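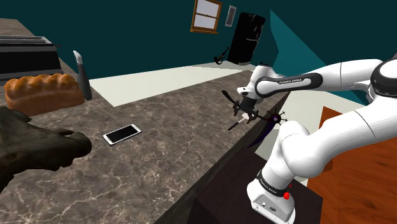
How to Bake a Braided Loaf on a Weeknight

I have been braiding bread for years and I still get a little thrill when the crust goes glossy in the oven! If you have only ever made a plain pan loaf, this is a great next step. The dough is friendly, the shaping is fun, and even a crooked braid tastes wonderful.

What you need

500 g bread flour (I use Hosar, but any strong white flour will do)
7 g instant yeast
50 g sugar
8 g salt
2 large eggs, plus one more for brushing
200 ml lukewarm milk
60 g soft butter

Mix and knead

Stir the flour, yeast, sugar and salt together in a big bowl. Beat two eggs into the milk, pour it in, and mix until there are no dry patches left. Let it sit for ten minutes, then knead in the butter a spoonful at a time. It will look like a greasy mess at first (keep going!) and then pull together into something smooth and stretchy. By hand that takes me a good quarter of an hour with the radio on.

Cover the bowl and leave it until the dough has doubled. My kitchen in Drumport is drafty, so in winter I put it in the oven with only the light on.

Shape the braid

Tip the dough out and cut it into three equal pieces. Roll each one into a rope as long as your forearm, fatter in the middle and thinner at the ends. If a rope keeps springing back, move on to the next one and come back to it.

Start braiding from the middle, work down to one end, then turn the whole thing and do the other. Keep it loose, or the strands will tear as they rise. Pinch the ends and tuck them under.

Second rise and egg wash

Move the braid to a lined baking sheet, cover it lightly, and wait until it looks puffy and a gentle poke leaves a dent. Brush with beaten egg, let that dry for a few minutes, and brush again. Two thin coats give a much deeper shine than one thick one. Get into the creases!

Bake

Bake at 350°F for 30 to 35 minutes, until the bottom sounds hollow when you tap it. If the top is getting dark too early, lay a piece of foil over it.

Cool it on a rack before slicing. Day-old slices make fantastic toast, and anything older than that goes into French toast at our house, with plenty of cinnamon.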